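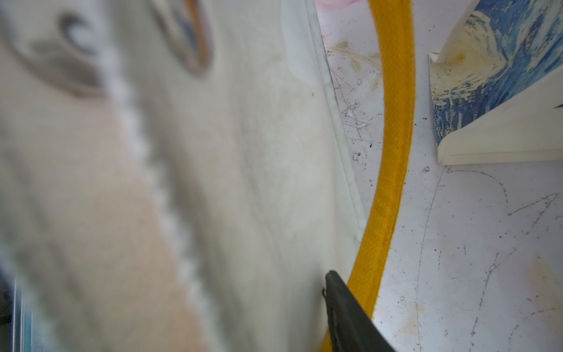
**Figure 3.** Wrist view with pale fabric close to the camera, a yellow strap, and one finger at the bottom.

### 4.2 Masking near-field cloth in the wrist view

The Pinto tracker estimates a centerline for any strap or cord in view and passes it to the grasp planner. In the first release it ran on the full wrist image. This worked on open surfaces but gave poor results when cloth came close to the lens, as in Figure 3. The fabric there fills most of the left two-thirds of the view and is out of focus. Its white bobbled trim still shows up as a long diagonal line, and a line detector with a loose threshold will accept it as a second strap.

We deal with this in two steps. The first is a sharpness map computed on small patches. Patches below a fixed sharpness are marked as near field and removed before line fitting. The second step is a color check. We keep a candidate only if its hue stays steady along its length. The yellow strap in Figure 3 is an easy case for this check, while the trim is close in color to the cloth around it.

The finger needs separate handling. It is black and stands between the white rim and the strap, and the strap passes partly behind it. Masking the finger leaves a gap in the centerline. We fit a cubic spline across the gap and raise the position uncertainty inside it, so the planner prefers grasp points on the visible part. An earlier version filled the gap with a straight segment, which was worse on curved straps.

Thresholds were set on 294 images from the Dundivmont set and then left alone. The test set, Salow, has 1412 images, of which 425 were labeled by Senthil Alva as having near-field cloth. The labels were frozen on 27/01/2021. On the cloth subset, the full-image tracker returned a false strap in 115 images. We report the masked tracker on the same subset in Section 5, using the same planner settings.

Printed patterns and surface wear remain a weak point. Figure 3 has thin gray scuff lines on the pale surface at right, and these are sharp enough to pass the first step. Most such lines fail a minimum-width test – the limit is set per strap type in the Nundero configuration file – but a very thin cord would need a different rule. We did not test cords of that size.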